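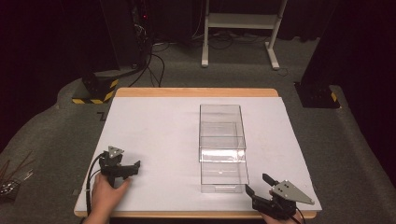
When are we going to see one of these things fold a towel in a real house, was the question from the Farmont end after my last report, and could I please answer it without using the word "soon". Fair enough. I've used it in three reports running, so it's banned from this one.

The short version, for anyone reading this on a train: simple picking and placing is in decent shape, anything with a lid or a catch is coming along, and anything soft is still a long way off. I wouldn't put a machine in somebody's kitchen this year and I wouldn't ask Farmont to pay for one. I would put one at the end of a packing bench with a person close by, and I think we could do that at the Cullbridge shop by spring if the next stage goes ahead.

Where we've got to

Most of the autumn went on collecting demonstrations by hand. You'll remember we'd planned 200 for the container work and 600 across all the chores together. We have the 200. The 600 is not finished, and I'd rather say so now than have it come out in the spring figures. We lost time in October when I changed my mind about how the container task ought to be done, and a fair few of the early recordings had to be put aside (still on the drive, labelled, in case I change it back!).

What I changed was the order. I'd been steadying the container with one hand straight away and then going in with the other, which is how I'd do it at home without thinking. The trouble is that when you do it through two fingers on each side you haven't got a palm, and you haven't got the heel of your hand to lean on, and the container skates off. So now both hands come in, one settles, there's a little wait, and then the other does its job. It feels terribly slow. It also gives a much more consistent set of recordings, and the software likes consistent far more than it likes quick.

Clear plastic is still a nuisance. Shiny surfaces throw the light about and the system gets muddled over where an edge is, particularly where one clear part meets another. I did suggest months ago that we stick to cardboard and come back to clear things later. I've gone off that idea. Half of what goes through the Cullbridge shop is in clear tubs or boxes, and any kitchen I've ever stood in has a cupboard full of them, so if we can't manage those we haven't managed much.

The chores, one by one

Putting things in a box: good. This is the one I'd show a visitor. It slows down when items touch each other, and it doesn't know when a box is full, so a person has to keep an eye on that.

Opening and closing containers: middling. Loose lids are fine. Tight ones need a sort of twist and press together that I do badly through the grippers myself, so I can hardly complain that the machine does it badly too. I want to spend most of the next stage here.

Wiping down: better than I expected, on a flat surface with nothing on it. Put a mug on the table and it either wipes round it very nervously or takes it for a ride.

Folding: no. I know this is the one everybody asks about. We did a small trial with 20 tea towels and I'm not going to dress it up, the results were a heap. A towel is never the same shape twice and we haven't anything like enough recordings to cover that. My advice is to leave folding out of the next stage altogether.

Shelf restocking: not started. It was meant to begin this quarter and it's been pushed back behind the containers.

A word on Gunano and Ragab

Gunano is the software side, and the newer version has been a real help, mainly because I can now look back over a recording straight after making it and throw it out if I fumbled. Before that I was finding my fumbles a fortnight later. Training runs are still left going overnight and I still come in at 8 o'clock hoping for the best.

Ragab have been patient about parts. We've had one order come through late and one come through wrong, both now sorted. I've asked for spare fingertips in the next lot as the pads wear quicker than I'd allowed for, and this will be a small extra line on the budget. I've put it under consumables.

Money

We're within the grant. The underspend on travel is because the second visit to Cullbridge was moved to January, so that'll right itself. Electricity is up a touch. Nothing else to flag.

So can they do chores yet?

My own view has shifted a bit since the summer. I came into this thinking the shop floor and the house were the same problem with different wallpaper. They're a good way apart. At the shop the bench is the same bench every morning, somebody is standing there, and if the machine stops you press a button and get on with your day. At home it's a different mess every time and the person who wanted help in the first place may not be able to step in. I think that second part needs a lot more thought than we've given it, and I'd like to put some of the remaining hours into talking to people who'd be living with one.

What I need from you

A yes or no on dropping folding from the next stage, please, before the January visit. Agreement that the container work can take the hours set aside for restocking until the spring. And if anyone from Farmont wants to come and have a go with the grippers themselves, do! It changes how you read these reports. Mornings are best.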